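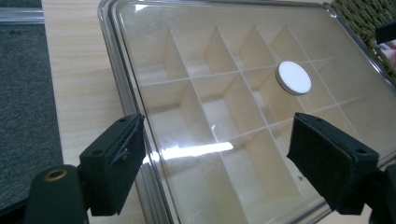 Clear storage box with lid and dividers, with the hand-held gripper over it.

Progress report on the Grirnby hand-held gripper kit
Prepared for: the Swanson fund, small equipment line
Prepared by: Éabha Keogh, Brirnov workshop
Date: 17 Aug 2021

1. Purpose of this report

In January the fund agreed to support our review of the Grirnby kit, which the supplier Ullum offers to small workshops that want to record handling tasks by hand and later use the recordings to teach a robot arm. We were asked to say if the kit is worth its price for groups of our size, and what Ullum should change before we recommend it to the other members. The review is not finished, but the main part of the table work is done and I can report on it now.

2. Work done in this period

We received 2 kits. The first one was used every working day, and the second was kept closed until the first had shown its weak points. Our operators recorded 2285 short takes with common household objects on a table. Most takes are simple: reach to the object, close the fingers, move it, put it down, open the fingers.

The tasks with clear plastic were added at my request, after the first month. In the written offer Ullum says that the kit is suitable for "all usual home objects", and I wanted to know if this includes boxes which one can see through. The task is to take a small flat disc from the lid of a divided box and to place it in a basket. It sounds easy. For the operator it is easy also, but the recording is more difficult to use, because the light from the ceiling makes a white band on the lid and the thin dividers are not always visible under it.

Of the takes with clear plastic, 70 had to be removed after checking. In most of these the position of the lid could not be found by the software of the kit. We have moved the table once and repeated part of the work, and the result was better, but I do not want to give a number for this until the second series is complete.

3. Observations on the kit

Fingers. The black fingers are solid and they hold their line well. With a flat disc lying on a smooth lid the operator must come very low, and the finger blocks are rather thick for this. A thinner finger exists in the catalog of Ullum, but it is not part of the kit and must be ordered separately.

Pads. The fabric on the inner side of the fingers gives a good hold. The weak point is its edge, where the threads begin to come out. We asked Ullum how often the pads should be changed and received the answer that it depends on use. I would prefer a clear number of hours in the manual. Spare pads come in a bag of 6, and I think this is too few for one year.

Weight and handling. Two operators reported tired wrists after long sessions. We now change the operator more often, and there were no further complaints.

Manual. The English text is understandable, but the chapter on calibration has steps in the wrong order. We wrote our own page for this and sent it to Ullum, who have promised to include it in the next version.

4. Budget

Spending is inside the plan. The thinner fingers were not in the original list, and I ask for your permission to pay them from the amount reserved for repairs, which we have not touched until now.

5. Next steps

The second series with clear plastic will be recorded with softer light from the side. After this we open the second kit and repeat a small set of tasks with it, to see if both kits give the same result. Ullum have agreed to lend us a new pad material for the same tests - the delivery date is not confirmed.

My opinion at this moment is positive with conditions. For solid objects I can already recommend the kit to the members. For clear plastic I would wait until the second series is checked. If you wish to look at single takes before the final report, please write to me and I will prepare access.

Éabha Keogh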